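Progress report to Pranik: Teaching household pick-up tasks by remote control
Period ending July
Prepared by Þórarinn Brøndum, Kragh

Work done
We finished the remote control setup for the simulated home and moved on to recording. An operator steers the arm with a hand controller, and the joint positions and camera views are saved together. We have recorded 600 demonstrations. After review, 330 were accepted for training. Most of the rejected ones were stopped by the operator or had long pauses near the object.

Changes since the last report
Operators now train for six hours before their runs count. Cidham supplied a new version of the controller software in the spring, which cut the delay between hand and arm. We also dropped the voice prompts, as the operators found them distracting.

Problems
Flat objects remain the hardest. The operator has to bring the fingers in low, and the view from the wrist gives little sense of height. We reran 17 tasks with a slower arm speed and will compare the results with the earlier runs.

Views from the simulated home

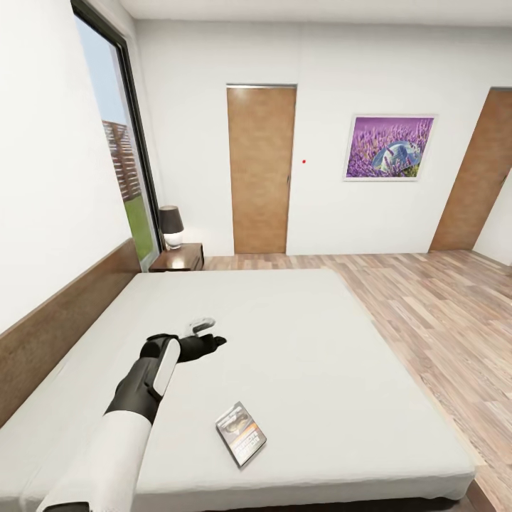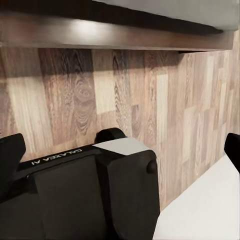

Gripper open and empty in both views. A flat case lies on the bed in the first.

Next period
Train the first policy on the accepted set and test it in rooms it has not seen. Send the recordings to Plumum for a separate check. We are within budget and ask for no change to the schedule.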